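Okay friends, a long one tonight, on hemming your own curtains, because I have now done every window in this house and I have opinions. Get a cup of tea. 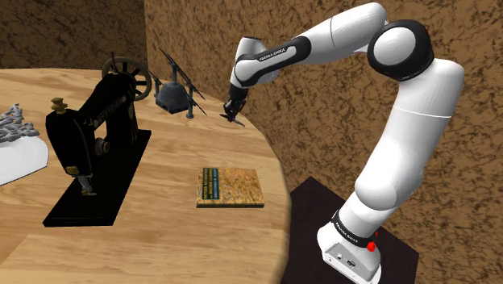

Canan Çınar wrote back to my last post that she always cuts first and washes later, and has never had a panel come up short. Canan, I love you dearly, but you must be buying better cotton than I am!

My first pair for the kitchen went up in June looking just lovely. One trip through the laundry and they were hovering over the sill like pants on a kid who grew over the summer. So now I wash and dry the whole piece of fabric before the scissors come anywhere near it.

Next thing, hang them before you hem them. Clip the panels up, let them sit overnight (two nights if the fabric is heavy), and pin the bottom while they hang. My floors slope, and the bedroom window is worse than the rest, so a hem measured flat on a table was never going to look straight in there.

I fold the bottom up twice, the same depth both times, and press it each time with more steam than you'd think. My mother-in-law skips the pressing and gets away with it. I never have.

Thread! I used up the last of a spool of Undix from the back of the drawer and it kept snapping on me, though it was probably older than my marriage. The new polyester has been fine. A fresh needle helped too, and a longer stitch, which is also a whole lot kinder to you if you have to pick it out later.

For the corners I just fold them in at a slant and sew them down by hand while something plays on TV. It takes me one episode per corner, but I like that part best.

Somebody asked about lining. I only lined the front room, where the afternoon sun comes in, and I made the lining an inch shorter than the curtain so it stays hidden. The kitchen ones are unlined and I like the light through them.

Next up is the shower curtain, and I still haven't decided on the fabric. Send me your favorites, stripes especially.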